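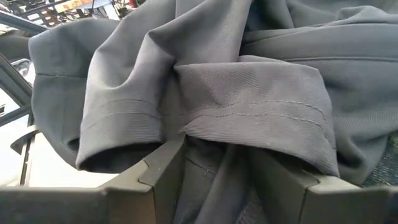

Stollelness Forum > Software > Perception and grasping

Cuff detector and grasp check disagree after the fingers close

graciela_b
Hello all. I am working on the garment part of our pipeline and I have a problem that is more about software structure than about the detector itself.

We use Brukby for the segmentation from the wrist camera, and Stenum for the planning. The task is simple to say: take the garment by one hem, lift, and give the second hem to the next step. Before the grasp, the cuff detector is good. After the fingers close, the detector still reports the cuffs with high confidence, and the state machine reads this as "cuff in gripper" and starts the lift. But very often what is between the fingers is another part of the cloth, below the cuff, and the cuffs are only lying on top of the fingers.

I tried already:
- higher confidence threshold (no change, the cuffs really are in view)
- smaller crop near the fingertips (better, but then I lose the cuff completely when it curls)
- closing slower

In the last batch of 11 attempts, the check said success in all of them and I agree with it in only 4. How do you separate "I see a cuff near the fingers" from "I hold a cuff"? I would prefer to stay with one camera.

Graciela

corey_rakena
Your check is answering a different question from the one you ask it. The detector finds cuffs, it was never trained to say what is in the gap. I would stop using it after closure and put a second small model on the gap only. Two classes, hem or no hem. Label it from the frames you already have.

Also, which width does the gripper report when it closes? Hem is folded fabric so it should be thicker than plain cloth.

graciela_b
Thank you Corey. The width I looked at. We have the Bensaid driver and it gives me the finger position, but the value for one hem and the value for a bunched piece of plain fabric are overlapping. When the cloth is gathered it can be any thickness. So I can use it to say "nothing is held" and not more than this.

For the second model I have a doubt. In the gap it is dark. The folds above make shadow exactly there.

ebony.sutcliffe
Please don't add another model yet. Looking at the picture at the top of the thread, you have two rows of topstitching on each cuff, and they are very clear. That is geometry you can use. If the hem is held, the stitch lines should run down into the gap between the fingers. In your picture they run across the cuffs, and the cuffs sit on top of the fingers. The piece going down into the gap has one faint seam on it, diagonal, with no double row that I can see. A line detector plus the known finger positions would have rejected it.

The fingers are always in the same place in a wrist view for a given opening, so the mask for them is free.

corey_rakena
Works until somebody gives her a garment with one row of stitching, or thread of the same color as the cloth. I have been down this road with hand-made line rules. Every new fabric is a new parameter file.

ebony.sutcliffe
She asked about this garment. And a rule that says "unknown" when it finds no lines is safer than a classifier that says "hem" at 0.9 on a shadow.

corey_rakena
Fair about the shadow. I still think you end up at a classifier in six months.

kumudini_b
I would take a step back from both. One still picture after closure is weak evidence, whatever you run on it. Can you let Stenum make a small test motion before the real lift? We raise the wrist a little, stop, and compare with the view from before. What is really held stays fixed relative to the fingers. What is only resting on them slides or changes its shape. You don't need to know what a hem looks like for this. Then you ask Brukby: is the thing that stayed fixed inside a cuff mask?

In Stenum it is only one more node between close and lift, with a retry branch back to approach. The part that took me time was the timing. The image stamp and the joint stamp came from different clocks, and until I corrected that, everything looked as if it moved.

graciela_b
Kumudini, this I like very much. One question — with heavy folds the cuffs can lie on the fingers quite stable. For a small motion I am afraid they will not slide at all. Did you see this?

kumudini_b
Yes, I did. Straight up is the worst direction for it, because the fingers carry everything together. We add a small tilt of the wrist. With thick cloth it still misses some cases, so I would keep Ebony's stitch lines as the second vote. If the two don't agree, open and try again.

raelene_ellery
Small thing about the retry branch. If you open and go back to approach without a new segmentation, Stenum plans on the old cloth shape and you pinch the same wrong place. Clear the cached mask on open. In our config the cache survived the retry by default and I lost an afternoon to it.

And I would also ask why the approach goes under the cuffs in the first place. If the grasp point is taken from the center of the cuff mask, and two cuffs overlap, the center may not be on any edge you can pinch. Take the point from the hem edge that has the dark opening under it. Then one finger goes inside the tube and one outside.

corey_rakena
Raelene's second point is the real fix in my opinion. The check is only there to catch what the grasp point got wrong.

graciela_b
I looked, and Raelene is right. The two cuffs were merged in one mask and I take the centroid of it. So with overlap my target is somewhere in the middle, and the fingers go down into whatever fabric is there.

My plan for now: separate masks per cuff, grasp point on the edge of the opening, then the test motion with tilt. The stitch lines as second vote, with "unknown" permitted. No new model at this moment (sorry Corey). The cache I will clear also.

kumudini_b
Check the clocks before you tune the tilt.

graciela_b
I will. The camera and the arm are on different machines here, so I expect the same trouble.

ebony.sutcliffe
If you log the votes separately, please post them when you have a batch. I would like to know how often the lines say "unknown".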